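Subject: Re: [workshop-acoustics] Damping ribbed panels - where does the mass go?
List: workshop-acoustics
Date: August

On the Lirnia list archive, a member wrote:

> We have a plant enclosure with a ribbed metal side that rings
> badly when the Pernell blower comes up to speed. I have put
> bitumen sheet on the ribs and it made very little difference.
> Before I buy a second roll: is it a question of coverage, or
> of where the sheet goes? The tone sits at 117 Hz and does not
> move when I open the door. The blower is on the maker's
> rubber feet.
>
> Also, does anyone still have the Wynne tables for stiffened
> plates? The link in the FAQ is dead.

Taking the second question first: the Wynne tables are in the files area under "plates", in two parts. Part two has the corrections for the clamped edge. The scan is poor at the right-hand margin, so check any value in the last column against the formula at the foot of the page.

On the damping. Bitumen sheet works by being bent or stretched as the panel bends. If it is stuck to a part that hardly bends, it adds mass and does little else. A rib is stiff along its length, and in the low modes it mostly moves as a body while the thinner metal between the ribs does the bending. You have covered the wrong part. Cut the sheet into strips, put them in the flat areas between the ribs, and press them down with a roller after warming. Leave the last 12 mm at each edge bare or it will lift.

That said, I doubt the panel is your problem. A free panel mode would normally shift at least a little when the door is opened, as the edge support and the air behind it both change. A tone that stays put is more likely forced, and the obvious source is the blower. Work out the shaft speed and the blade count before doing anything else. The rubber feet tell us nothing until we know how far they sit under load: a foot chosen for a heavier machine will be too stiff to isolate a light one.

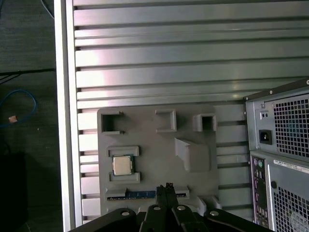
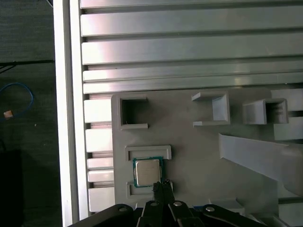

Stiffness in a ribbed or slotted panel depends strongly on direction, and most of the rules of thumb passed round on this list assume a plain sheet. Along the ribs the section is deep and resists bending. Across them, the resistance depends on how well each length is tied to the next, and a joint that slips a little under load can bring the cross stiffness down a long way. With long parallel rails and dark grooves between them, as in both pictures, I would treat the two directions as separate plates, measure each, and only then try to fit a model. Using one averaged figure gives mode frequencies that look sensible on paper and match nothing on the analyser.

The measuring is not hard. Fix a small accelerometer with wax at a point away from the centre lines, tap with a soft-tipped hammer, and record at 2,000 samples per second or better. Move the tap point and keep the sensor where it is. Do one line along the ribs and one across. If a peak shows up with the blower off, it belongs to the structure. If it is only there with the blower on, it is forced, and no amount of sheet will remove it.

Two further points on the enclosure:

1. Check the screws. A loose screw gives a buzz with many harmonics, which on a coarse spectrum can be mistaken for a mode. Tighten the lot before you measure, and write down the torque.

2. Run the blower up slowly if the Kondel drive allows it, and hold for 60 seconds at each step. If the tone follows the speed, it is forced. If the level jumps at one speed and drops on either side, you have both a source and a mode, and changing the running speed is cheaper than either the sheet or new feet.

I would hold off on the second roll until you have the tap test. Post the raw files if you can - screenshots of the spectrum lose the window type and the line spacing, and I cannot say much without those. Please also give the panel thickness and the pitch of the ribs. The thickness wanted is that of the metal between the ribs, without paint.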